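Garncombe Kitchen Set: data card for the robotics club recordings

Version 2. Text last changed on July 16, 2025.
Maintained by Valentin Pîrvu, for the student members of the Garncombe robotics club.

The set contains recordings of one robot arm moving toy food between dishes on a white table. It was made by students as their project for the school year. Views from the wrist, from over the arm and from above the table:

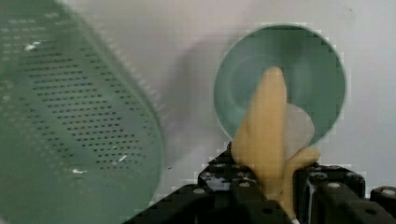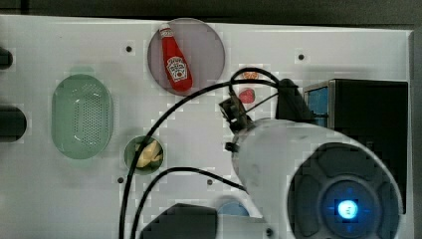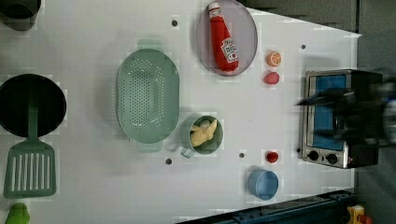 What is in the set

There are 148 episodes. Each episode is one attempt at one task, driven by a student by hand. Every episode has its video streams, the joint positions of the arm, the opening of the gripper and one sentence in English which says what the driver was asked to do.

We kept the failed attempts. They have the value "fail" in the result column, and the driver wrote a few words on what went wrong. Please read these notes before you filter, as some drivers were more strict with themselves than others.

Folders

centon: tasks where food is moved into or out of a dish
bucur: tasks with the toaster oven
herel: free play, no fixed task, the sentence is written after the episode

The names are the names of our three teams. They have no other meaning, and the teams used the same table and the same arm.

How we recorded

A driver had 20 episodes in one sitting and then changed place with the next student. The second student in the pair put the objects back and typed the sentence. We did not measure the start positions. The toy food and the dishes were put down by hand, so the layout is similar between episodes of one sitting but never the same.

If the arm touched the table hard, we stopped the episode and marked it "stopped". Such episodes are shorter, and the last part of the joint data can be missing.

Known problems

The wrist video is compressed more than we wanted. You will find square blocks at the borders of objects, and things close to the lens are often soft. We found the wrong setting late and decided not to record again.

The words for the objects are not the same everywhere. One student writes "bowl" where another writes "pot", and "basket" and "colander" are both used for the green one with holes. We left the sentences as they were typed. A list of the words we have found is in words.txt, and additions are welcome.

In the folder herel the clocks of the videos do not always agree. Use the frame number from the joint file and not the time in the video name.

Use and contact

You may use the set for lessons, for study and for your own club. Please name the Garncombe robotics club if you show results in public. Do not use it to judge how safe an arm is near people, it was not made for this.

Corrections go to Valentin Pîrvu through the club page. In September the new members start, and they will check all the sentences again before version 3.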